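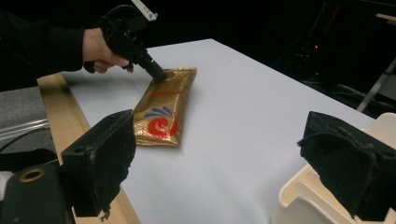 The gold packet, with its red swirl.

The coffee came from a shop called Gellilell, at the bottom of Stonside, where the bus turned round. My mother bought one packet every other Monday and made it last. When she died there were two packets in the cupboard over the sink, and my brother and I could not agree on what to do with them.

He wanted to drink it. He said that was what it was for. I said we should wait, and he asked what for, and I had no answer, so I put the kettle on and made tea.

We had a week to clear the flat. The landlord had written to say so, in a polite letter that gave the rent owing as 319 and did not mention her name. My brother paid it out of his own account and would not let me give him half. We argued about that as well, though not for long. He did the bedroom and I did the kitchen. The front room we left until last.

There was less than I had thought. She had given things away in February, after her first stay in hospital. The good saucepans had gone to the woman downstairs. The sewing machine had gone too, and the radio, and I only knew about the radio because there was a clean square on the shelf. In the drawer where she kept string I found the guarantee for a Symonenko fridge we had owned when I was at school. The fridge had caught fire. She had kept the guarantee for over 7 years after that, and then, I suppose, she had stopped noticing it.

On the fourth evening my brother came into the kitchen with his coat on and said he was going down to Gellilell to tell them. I said they would not know who she was. He said she had been going in there since we moved from Stisano and of course they would know.

I went with him. It was raining a little and the pavement was bad on the left side, where the roots came up. The shop was still open. A girl was sweeping behind the counter, and she was too young to have known anyone very long. My brother told her that our mother had died and that she used to come in on Mondays.

'Brown coat?' the girl said.

'Green,' said my brother.

'Green, yes. She had the gold one. She used to smell it through the packet.'

I had not known that. My brother had not either, I could see.

The girl leaned the broom against the wall and stood there. Then she asked if we wanted a packet, and my brother said no, we had some at home, and he bought a box of matches instead.

We walked back up the hill on the good side. In the kitchen he took one of the packets out of the cupboard and held it under his nose for a while — then he passed it to me. It smelled of very little. I put it in my bag and he put the other in his coat pocket, and we went to make a start on the front room.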